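Textile Care and Household Linens
Handout 4: Cotton and linen in the kitchen
Instructor: Brian Shirima

Cotton takes up water quickly because the fiber is hollow and twisted. Linen comes from the flax stem, dries faster and sheds less lint. Many kitchen cloths are a blend of the two, called union cloth.

Shrinkage. Most of it happens in the first wash. Hem test pieces after washing, never before. For the lab, cut a 12 inch square, wash it hot, dry it flat and measure both directions. Record warp and weft separately.

Finishes. New cloths often carry starch or softener and will not absorb well until washed 2 or 3 times. Leave softener out of all later loads.
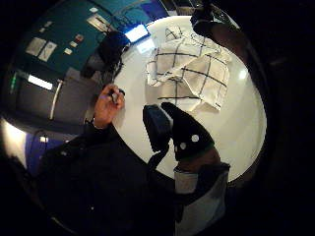
Woven checks are made with dyed yarn in both warp and weft. Printed checks are added to finished cloth and are often paler on the back. A white tea towel with thin black stripes crossing into large checks is useful for judging distortion, as the lines show any pull in the fabric once it is laid flat. Press along the grain and keep the iron moving.

Reading for next time: Hullen, chapter 4, to the end of the section on bleach. Bring your measured squares.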